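The gripper said it was fine, and I believed it

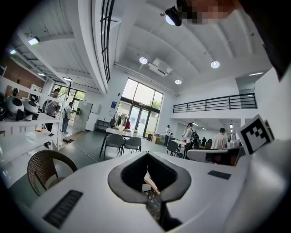

Selim Oral
Runs hand-held data collection at Lirnetach
25/07/2022

I've had a grumble building since April and I'm going to get it out of my system. We lost 46 recordings to a fault that any of us could have spotted with a thumb, and the bit that still annoys me is how cheerful the equipment was about it the whole way through.

If you've used a hand-held gripper you'll know the routine. You carry it about, you do the job with your own hand driving the fingers, the camera on it watches, and later a robot arm is supposed to learn from what you did. The black and white square marker on the body matters a great deal in our setup, as the software uses it to work out where bits of the tool are. If a marker shifts, the sums shift with it. Nothing crashes! You get lovely smooth numbers that happen to be wrong.

Ours had a marker mount with a screw that worked itself loose. By the end it was sitting 10 millimetres off where it should have been (I measured it, swore, and measured it again). The start-up check asks whether the marker can be seen. It could. Green tick, off you go. We'd built a check for a missing marker and never thought to build one for a wandering one, and I include myself in that because I wrote half of it.

So we trained on the lot, and the arm over at Baltcombe duly learned to close its fingers just shy of everything. It reached for a mug and shut on thin air, very confidently, then lifted the thin air and put it down on the tray. We spent 18 days blaming the training code. Văn, the little program we use to sort good recordings from bad, had passed every single one, and I remember saying out loud that the data was the one thing we didn't need to look at. I'd quite like that sentence back.

Now, my actual opinion, for what it's worth. I think those of us on the collecting side have got away with treating safety and faults as somebody else's department. The arm has a fence and a big red button and a folder of paperwork. The hand-held thing has a charging lead. It's light, it can't swing round and clout you, so we pass it about like a hairdryer. But a bad recording gets into an arm in the end, and the arm at Baltcombe is strong enough to push a full tray off a bench, and that's what it did on its last run before somebody hit the stop. Hot soup was next on the list of tests. I think about that more than I'd like.

The usual answer is more software, and I did get a very nice email from a chap at Tendero wanting to sell us some. I'm not against it. What we've done so far is much duller, though. Before each session you wiggle the marker, you wiggle the grip pads, and you put the fingers round a block of known width and see if the reading agrees. It takes 20 seconds. If it's out, the tool goes back on the shelf with a tag on it and you pick up another one.

People do roll their eyes, and one of my own team told me it felt like being asked to check the tyres on a shopping trolley. Fair enough, I'd have said the same in March. I still want it done, every time, including by me when I'm late and there are people waiting, and I'd like other groups to own up to their loose screws too. I asked on a mailing list whether anyone had seen this fault and got three private replies saying yes, same thing, please don't say it was us.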